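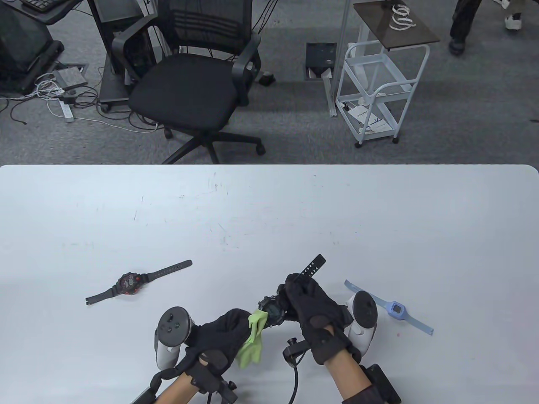
Rate log, second round

16 October 2020

The spring readings had a flaw. I was comparing the watch against the kitchen radio, and the digital signal reaches the speaker late by an amount that changes whenever the set is retuned. Everything logged in April is therefore discarded.

The new method uses a time server and a fixed reading point. I wait for the second hand to reach 60, press the key, and let the script store the offset. I take 10 presses per session and keep the median. Between sessions the watch rests dial up, fully wound, in the same drawer.

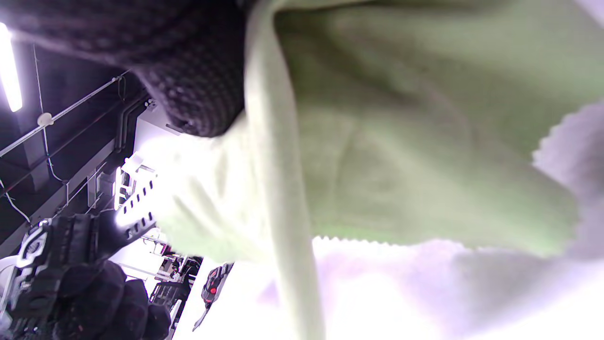
Nanna Stougaard wrote in to say that the median hides the reaction time, which is a constant lag and should cancel when one session is subtracted from another. She is right, provided I'm equally tired both times. I now log only in the mornings.

Results so far: the watch gains two seconds a day dial up and loses two crown down. Alternating the resting position overnight should bring the total close to zero. I haven't opened the case and don't plan to regulate it.

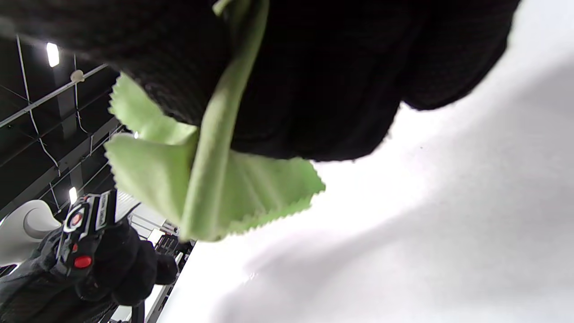 Photo: Ehsan Minhas

Temperature is the next variable. The drawer sits above a heating pipe, and the rate drifted when the boiler came on. Steinar Briem has lent me a logging thermometer, so the next table will have an extra column.

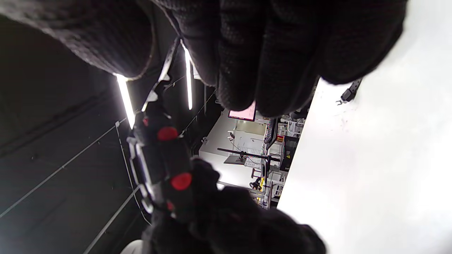
Black knit gloves, red buttons.

The script is still a mess. I'll post it once it handles the clock change without a manual edit.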